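**Lapointe Label to Issue Complete "Urholm" Score in March**

BREVVILLE – Lapointe, the archival soundtrack label, will release the complete orchestral score to the television serial *Urholm* in March, the company has announced. The two-disc set runs 149 minutes and replaces the single album that was sold during the original broadcast, which held less than a third of the music written for the production.

The new edition is drawn from the first-generation session tapes, long thought to have been discarded when the scoring stage in Gillton closed. The tapes were found in the storage rooms of the Gillton Music Library, filed under the working title of the serial. Of the 74 cues entered in the recording logs, all but 2 have been recovered in stereo. The remaining pair survive only in mono and are placed at the end of the second disc so that the main program keeps a consistent sound.

*Urholm* follows a surveying party cut off by snow in a northern mining town. The score is written for strings, low brass, two pianos and a small group of wordless voices. Its main theme, a slow rising figure for solo viola, is heard in full only in the opening titles and in the last episode. The earlier album presented it in a shortened arrangement recorded for commercial use – that version is included in the new set as a bonus track, together with the end-title music in the form prepared for overseas broadcast.

According to the label, the tapes needed considerable repair before they could be transferred. Splices had dried out on many of the reels, and several cues had been cut apart and reordered during the dubbing of the final episodes. The producers of the set used the conductor's marked scores, which are also held in Gillton, to restore the original sequence. Where the broadcast version of a cue differs from the version as composed, the disc follows the composer's written score, and the differences are listed in the booklet.

The booklet contains an essay on the music, a cue-by-cue guide and reproductions of several manuscript pages. A listing of the players on each session is printed for the first time. The label has asked musicians or their families who notice an omission to write to its Brevville office so that the listing can be corrected in any later printing.

The first pressing will be limited to 707 copies, each numbered by hand. A download edition with the same contents will follow in the spring, without limit of quantity. Orders for the discs will open at 10 a.m. on the release date through the label's own store, with a maximum of one copy per customer during the first week. No vinyl edition is planned.

A public listening session will be held at the Gillton Music Library in February. Selections from both discs will be played in the main reading room, beginning at 7 p.m., and a short display of session logs and tape boxes will be open to visitors beforehand. Coffee will be served in the lobby. Admission is free, but seats must be reserved through the library desk. 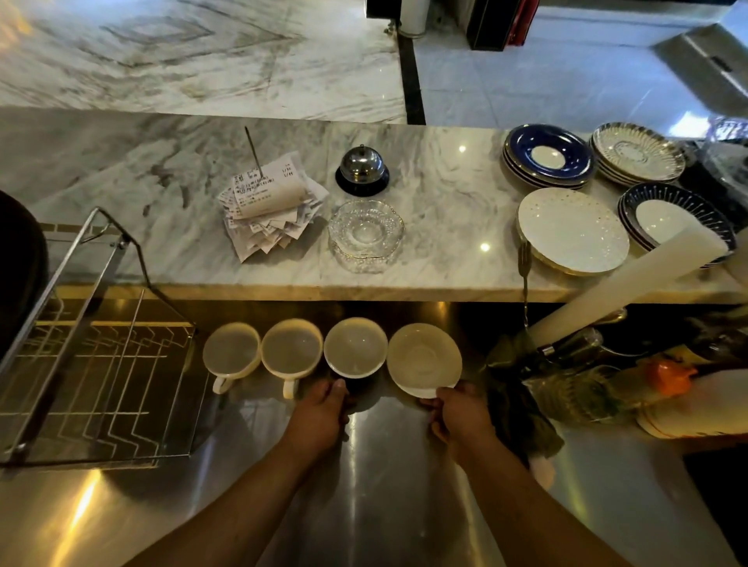
Lapointe has also confirmed that work is under way on a second title from the Gillton holdings. Details will be announced once the transfers are complete.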